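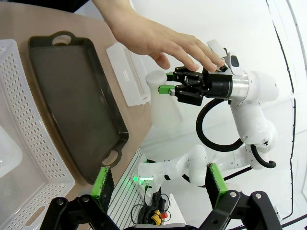 Hanne Hafþórsson
Lecturer, Network Security, Fellby Institute

Week 4 handout: Passwords and password managers

This handout covers the material for the December tutorial. Please read it before class and bring your written answers to the questions at the end.

1. Why stored passwords are hashed
A service should never keep a password in readable form. It keeps a hash – a fixed-length value computed from the password and a random salt. When a user signs in, the same calculation is repeated and the results are compared. The Rernitz case study in your reader describes a site that hashed without a salt. Its list of 2000 accounts was recovered in roughly 300 minutes.

2. Length and guessing
A password drawn at random from upper and lower case letters uses an alphabet of 52 characters. At 10 characters there are 52 to the power of 10 possible passwords. Each further character multiplies that total by 52. These figures do not apply to passwords that people make up themselves, which tend to follow patterns.

3. Password managers
A manager keeps all entries in one encrypted vault. The key is derived from a master passphrase, so a weak passphrase weakens every entry. Students will use Bogale in the lab. Sinness may be used at home, but its export format differs and will not be accepted for marking.

Questions
Explain what a salt prevents and what it does not.
Recalculate section 2 with digits added to the alphabet.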